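Wanted: people who mend things (and people who'd like to learn)

Hi, I'm Tamsin Fitzsimmons and I run Grultura, a little community sewing and mending room above the old bakery. We're putting together a winter mending program and I need helpers!

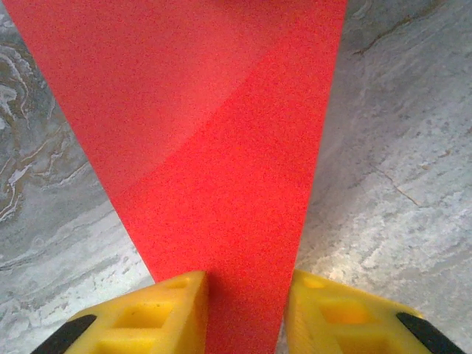 I started this with one borrowed sewing machine and a kettle. Last April we had 80 people through the door in a month, most of them clutching jeans with the knees gone, and I realised I couldn't keep doing it on my own (my partner realised a fair while before I did).

So I'm after two sorts of people. First, a paid session leader for up to 16 hours a fortnight. You'd look after the evening group, help people pick a project they'll finish, and keep the machines threaded and oiled. You don't need a certificate. You do need to be patient with someone who has sewn their sleeve shut for the second time, and you should be comfortable putting in a zip. The whole position pays $2,170 for the season, with a bit extra if you can cover the school holidays.

Second, learners! I've got places for complete beginners who'll come along every week and tell me at the end what made sense and what didn't. It's free, materials included, and you keep whatever you make. Bring something of your own that needs fixing. Curtains are fine, doonas are a bit of a squeeze.

Our neighbours at Barroso Fabrics have put in $590 for thread and needles, so we're well stocked, though I'd never say no to a jar of buttons.

To put your hand up, drop a note in the box at the bottom of the stairs with your name, a phone number and which evenings suit you, or come up and have a cuppa. Notes in by 6 August 2021, please. The stairs are steep, so if they're a worry, leave your number at Barroso's counter and I'll come down and meet you there.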